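Jukham cherry pitter, one month in

Print | E-mail this page

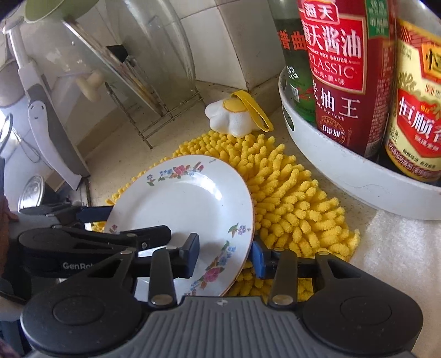
Does it pit?

Mostly. I ran 30 cherries through it in November and 17 came out clean. The rest kept the stone or lost half the fruit with it - not what the box promises. Aisling Tierney swears by hers, but she only bakes with sour cherries, and those are softer.

The spring is stiff and the cup is hard to rinse. For clafoutis I'd stick with a paring knife.

Wilfredo Tan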